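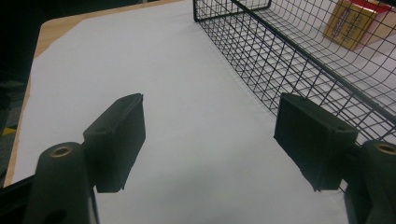

Week 2: Paper, sizing and why your ink bleeds

Intro to Drawing Materials – handout for the Lockwood evening group
Tutor: Hayley Kershaw

Most of us came to drawing thinking about pencils and pens. Tonight is all about the sheet underneath, which I love talking about, so stop me if I run over time!

What paper is made of

Nearly all paper is plant fibre that has been beaten in water, spread over a screen, drained and pressed. The fibres grip each other as they dry. Cheap paper uses wood fibre with much of the lignin left in, and lignin is what goes yellow and brittle when light and air get at it (think of an old newspaper left on a windowsill). Better wood-based papers have had the lignin taken out. Cotton fibres are longer and tougher and have hardly any lignin to begin with, so a cotton sheet puts up with a lot of rubbing out, scraping and rewetting.

Weight

Here and in most of the world we use grams per square metre, written gsm. Office paper is usually 80. The watercolour blocks in the cupboard are 300, and they'll take a fairly wet wash before they buckle. Weight is not quite the same as thickness – a fluffy, lightly pressed sheet can be thicker than a hard, smooth one of the same gsm. Feel both samples in your pack and you'll notice it straight away.

Surface

Hot pressed: smooth, good for fine pen lines and detailed pencil.
Cold pressed: a bit of tooth, the all-rounder.
Rough: lots of tooth, gorgeous for dry brush and chunky charcoal.

Tooth matters because dry media need something to catch on. Run a soft pencil lightly over the rough sample with the side of the lead and the colour sits on the high spots and skips the hollows. Do the same on the hot pressed one and you get a flat, even grey.

Sizing

This is my favourite bit. Sizing is a substance that slows down how fast paper soaks up water. It can be mixed into the pulp (internal sizing) or added to the finished sheet (surface sizing). Gelatine is the traditional surface size, and plenty of mills still use it. Blotting paper has next to none, so ink races off along the fibres and your crisp line grows whiskers. Too much and the paint beads up and won't settle.

Old or damp-stored paper can lose its sizing in patches. You won't see it until you lay a wash, and then blotchy dark spots turn up in your lovely sky.

Try it at the table

1. Cut a strip from each sample in your pack and label it in pencil.
2. Rule one line on each with a dip pen and the Brandier black.
3. Put a single drop of clean water beside the line. Leave it for 15 minutes.
4. Write down which strips soaked it up, which held it in a bead, and whether the back has gone see-through.
5. Rub a patch with a firm eraser and draw over it again. Is the line still sharp?

Keep your strips! We'll need them again for the gouache session.

Reading for next time

Leanne Rowbotham's notes on the Durnik mill, page 181 of the course reader. Skip the section on pricing, it's out of date. Bring a soft brush, a rag and any odd bits of paper from home – envelopes, baking paper, the backs of old calendars, whatever colour you like.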